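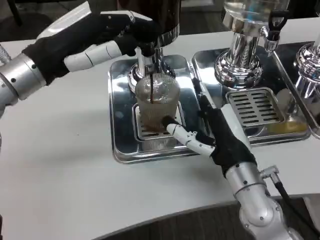
Unit 4: Reading Size Claims in Pet Apparel

Customer reviews say the coat "fits perfectly." On which dog, measured how? Most reviewers give a weight, and weight tells you very little about chest girth.

Take the Sandutix winter coat. The Wosthorpe store page has 224 reviews, and only 29 mention a chest measurement. Of those, 15 were taken over fur with a soft tape – fine for a whippet, useless for a chow. The maker says its chart is "vet approved." By which vet? The page doesn't say.

Be wary of star averages too. Buyers who returned the coat in July may never have left a review.

For next class: pick one size chart, measure one real dog twice, and bring both numbers. If they differ by more than an inch, say so.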